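Projects > Small Kitchens > Gallery > Tables and Counters

The Tatlow Table: A Gallery

Jan 27, 2021
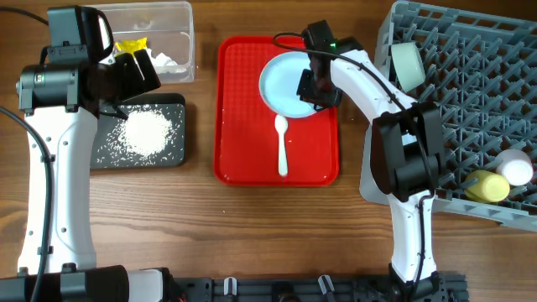 Rice on the gray board, with the red tray, blue plate and white spoon set out at the center of the table.

The Tatlow table is the main work surface in a kitchen that has very little counter. Constanza Rivadeneira and Shazia Khattak set up the room together and have been working at the table since June. Measuring, sorting, plating, drying and most of the eating happen on it. This page covers what is kept on the table, where each thing goes and what was changed along the way. The notes are by Constanza, with additions from Shazia where marked.

The table

The top is wood with a warm brown grain. It came from the Gallardo house, where it had been a sewing table for many years before it went into storage. We sanded it once and oiled it twice. Oil was chosen over varnish so that scratches could be repaired in place. It gets a wipe with a damp cloth after each use and a fresh coat of oil when the surface starts to look dull. The first coat took two days to stop feeling tacky. The second was thinner and was ready the next morning.

The legs were uneven when it arrived. Felt pads fixed three of them, and the fourth needed a piece of cork as well.

The board

The dark gray board is where dry goods get poured out. White rice shows up well against it, and so do lentils if they are the red kind. Black beans do not, and for those we turn a dinner plate upside down or use a sheet of baking paper. The corners are rounded, which helps when tipping the board over a pot, though a few grains always go over the side.

We pour toward the middle and work outward. Loose grains get pushed back up to the heap with the side of the hand.

Shazia adds: my mother picked over rice on a steel tray and I did it the same way for years. The tray was noisy and the grains slid. I changed to the board last summer and have not gone back to the tray.

The red tray

A rectangular plastic tray with a raised rim. The surface is textured, and a plate stays put on it better than on a smooth one. One place setting goes on each tray: plate toward the far end, spoon nearer the person eating, handle pointing back at them. Glasses stay off the tray and go straight on the wood.

The tray can be washed in the sink but is a little too long to lie flat in it. Stand it on one end and rinse from the top.

The plate and spoon

The plate is light blue with a white rim. It is from a mixed lot we bought at the Genport market, 20 pieces in one box, wrapped in newspaper. A few were chipped and went to the yard to sit under flower pots. The blue ones were kept for daily use and the rest are on the shelf by the door.

The spoon is white plastic. It does not scratch the plates and it is quiet, which matters in a room with a hard floor. It will stain if left in turmeric or tomato overnight. Soaking in baking soda takes most of the color out.

The clear container

Small packets used to end up in a drawer and get forgotten. Now they go in the clear plastic container at the back of the table. A yellow packet is in it at the moment, along with a crumpled tissue that should go in the trash. The rule is that anything opened goes in the container, and the container gets emptied at the end of the week. The rule is followed on most weeks.

We tried one with a lid first. The lid was always somewhere else, so we gave up on it.

The dish rack

Gray plastic, with a grid of diagonal prongs. It is on the right side of the table because the sink is on that side. Plates stand between the prongs, and bowls do better near the edge, tipped forward. A folded towel goes under it on days with a lot of washing, to protect the oil finish.

Shazia wanted a wall rack and priced one from Grutetti. The wall on that side is plaster over something that would not hold a screw, and the idea was dropped. A rack on the table takes up space, but it can be lifted off when the whole surface is needed for dough.

What changed

The first layout had the rack on the left and the board on the right. Water dripped across the table every time a plate was carried over. Swapping them took 10 minutes. The tray went to the middle at the same time and has stayed there.

The next job is the underside of the table, which was never sanded. After that we want a shallow shelf for the board so that it can be put away between uses. Measurements are done and the wood is in the hall.

Recent in Small Kitchens
Oiling a Wood Tabletop in Winter
Gallardo House: The Pantry Shelves
Storing Rice, Lentils and Beans
Genport Market Finds
A Narrow Sink and How We Use It
Felt Pads, Cork and Uneven Floors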